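Two-arm project notebook
Hastudside robotics club, student build
10/5/18

Long one today, so I'm writing it all down before I forget which settings we ended up with.

First thing, the gripper gain. We had it at 400 all last session and the left arm kept buzzing whenever it closed on anything. I dropped it to 234 and the buzz went away (mostly, there's still a little hum if you put your ear right up to the wrist, which please don't do while it's live). Right arm got the same number so they match. If somebody wants to try going lower, go ahead, but write down what you had before!

Second, the handoff. For anyone who missed the planning meeting, our Dravance challenge entry has to pick up a small metal part with one arm, pass it across in the air, and drop it in a basket on the other side. Passing across is the hard bit. We've been treating the two arms like two separate projects that happen to share a table, and I think that's been our mistake. Today I wrote one script that holds both of them at the meeting point and waits for a key press before either one is allowed to move. Slow and boring, and I love it.
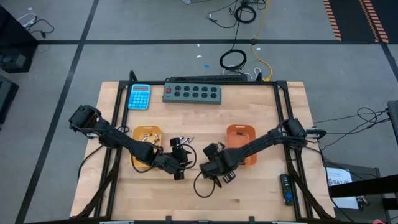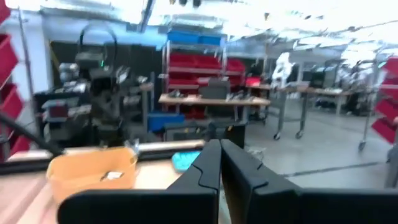
Ran the script 162 times by the end, counting the ones where I only wanted to see whether the waiting step worked. No crashes between the grippers, which is a first for us. The drops are another story. The small pieces like to turn sideways as the first gripper lets go, and then the second one has hold of a corner and nothing else. I tried opening the first gripper slower and it helped a bit. I also tried closing the second one harder and that made it worse, so I put it back.

Things I changed and left changed:
Gripper gain 234, both arms
Pause at the meeting point is now up to 4 seconds, ends early on the key press
Home position for the right arm raised a little so the cable loop has more slack
Old handoff script renamed, still in the Sodthorpe folder if you miss it

The cable slack is bugging me. With the arms reaching in, the loops at the wrists hang pretty low, and I keep picturing one of them snagging a basket and taking the whole thing for a ride. Somebody in the group chat said to use spiral wrap. I'm leaning toward a couple of hook-and-loop straps first, they're easy to undo when we want to swap a finger.

Also, the Rattanakul finger pads are still in their bag and I'd really like to try them before we redo any code. If the sideways turning is just a grip problem then softer pads might fix it in an afternoon and I'll feel silly about all this tuning. Fine with me!

Next time: straps on both wrists, pads on the left arm only, same script, same pieces, then compare. Check the e-stop before powering up. Whoever gets in first, please charge the laptop, it was down to almost nothing when I packed up.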